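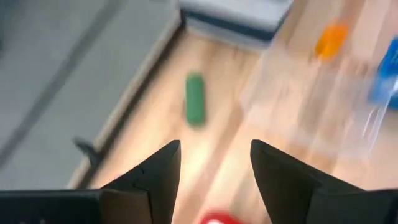
Is it rude to leave a group chat?

Most people don't mind when somebody goes, as long as there is still another way to reach them.

I left seven in December. I did it one evening at the kitchen table, starting with the easiest, a chat set up for a weekend in Plundow that finished two summers ago. The last message in it was a question about a missing phone charger. I pressed the button, the grey line came up to say I had left, and I moved on to the next one.

The ones after that were harder. There was a chat for my old flatmates, a chat for the same flatmates without one of them, and a chat for planning that person's birthday which had carried on long after the cake. I had stopped reading any of them properly. I would open the phone at breakfast, see 86 unread messages, scroll to the bottom and put a thumbs up on whatever was there. Once I put a thumbs up on the news that a friend's dog was poorly. She was nice about it, but I still think of it when I see her.

I had always told myself that the chats were how I kept up with people. When I tried to write down what I knew about each friend's life at the moment, I got three lines for most of them, and those lines were mainly holidays. I knew who had been away and what the pool looked like. I didn't know that one of them had changed jobs in the spring.
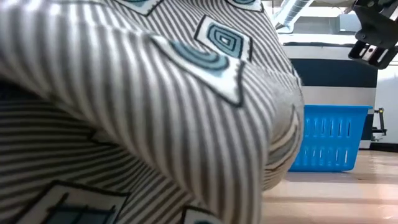

Issue 25, page 7

Zdislava Kadlec gave up on group chats before I did. She kept the one for her running club, where the meeting place changes and you do need to be told, and she left the rest with the same short message: "I'm going to be slow on here, so ring me or come round." Some people rang. Her cousin, whom she had hardly spoken to outside the family chat, now phones while walking home from work, and they talk until he gets to his door.

She also lost touch with a few people, and she doesn't dress that up. Two friends from college never rang, and she didn't ring them. "I think we were all waiting to stop," she told me. She sends them a card in December and leaves it there.

I copied her message nearly word for word. I had expected questions, perhaps an argument. What I got was a heart from one person, a "fair enough" from another and a private note from a third asking how I'd managed it without a fuss - she had been wanting to leave the same chat for a year.

There are practical problems. I missed a leaving drink at the Jelano because the change of time was only posted in the chat, and I turned up at six to find a pub quiz and no friends. School and work groups are another matter too, and I haven't left those. I have muted them and I look twice a day, once at lunch and once after the washing-up.

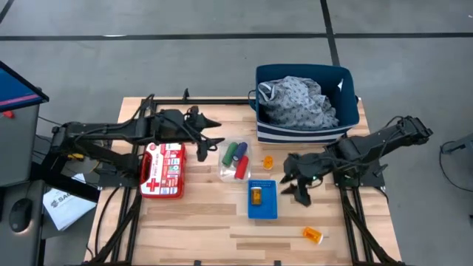

Two black robot arms over a wooden worktable.

The bigger change has been in how I talk. In a group I wrote for everybody at once, so I kept to things that would do for everybody: a joke, a complaint about the trains, a picture of my dinner. With one person on the phone I can't do that for long. By the second or third call I was telling people I'd been worried about money, something I had never once typed.

I read a draft of this to a few friends, partly to check they didn't mind being in it.

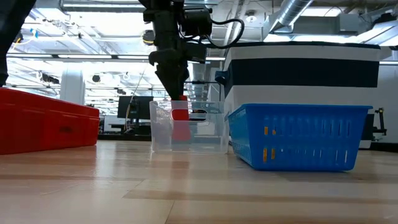 Matěj Baláž thought I was being hard on the chats. He moved away at nineteen, he said, and for him the daily chatter was the only thing that made him feel he still lived near anyone. "I don't need it to be deep," he said. "I need to hear that the bus was late."

I had no good answer to that, and I asked if he wanted me to come back to the one we used to share. He said no, he would just send me the bus news separately. He has done so most mornings. It was late again today, and he had forgotten his gloves.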